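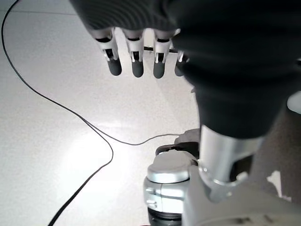
Black fabric in its usual light, which is to say mostly shadow. The ribbing is faint but it's there, top left.

I have been going through a dark phase. With cloth, I mean! Glenys Harawira pointed it out when she came over for tea, looked at the pile on my chair and asked whether I had given up on colour altogether. I hadn't noticed, but she was right. Black jersey, black rib, a charcoal knit that I keep calling black until I put it next to something that really is, and one lonely mustard sock on the top that didn't even belong to the pile.

Dark fabric is lovely to wear and a trial to look at closely. All the little diagonal lines and bumps that make a knit interesting sink away as soon as the light drops, and by four o'clock in December I might as well be working with my eyes shut. I've tried the big lamp from the bedroom, and I've tried sitting right up against the window with a blanket over my knees. The window is better. If the light comes across the cloth from one side you get the texture back, and you can see where a rib wanders off, or where you've picked up a stitch you had no business picking up.

Folds are the other thing. A thick, soft knit will never lie flat over anything, it wants to gather itself up into fat round rolls, and for years I fought that. I would pin it and steam it and tug at it, and ten minutes later there it would be again, all bunched up like a cat in a basket. Veronica Onu, who taught the evening class I went to when we first moved here, used to say let it bunch, and put your narrow rib where you need it to behave. So that's what I do now. A fine stretchy band where it has to hold, and as much slouch as it likes elsewhere. My cuffs have been much happier and so have I.

I'm halfway through a pair of long fingerless mitts along those lines, in a charcoal from Nukik that I bought far too much of (615 metres, for mitts!). They are for Traian, who feels the cold in his wrists and nowhere else. The left one is done. The right one has been done twice, and I'm not going to talk about it.
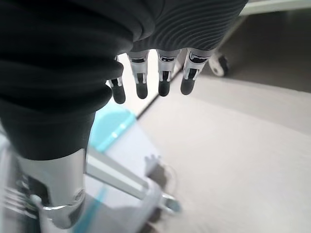
Charcoal knit in thick folds, and the cart with the pale blue panel down below.

I want to say a word for the cart as well, as I've become very fond of it. White and silver, with that see-through light blue that makes me think of swimming baths — and after a whole afternoon of looking at black and nearly black, my eyes go to it every single time. I do like a thing on wheels. The casters are only small and I expect they'd sulk on a thick rug, but there is something very hopeful about furniture that can be somewhere else by teatime.

Borghild Tveit has a wooden trolley that she keeps all her wool on, sorted from light to dark, and I have envied it for as long as I've known her. Mine would be one shelf of mustard and three of black. I may ask her advice anyway, and I may order a little something cheerful from Kravchuk while I'm at it. A light blue would be nice. Enough for a hat, say, or just the stripe on a hat.

Right, back to that right mitt while there's still some window left.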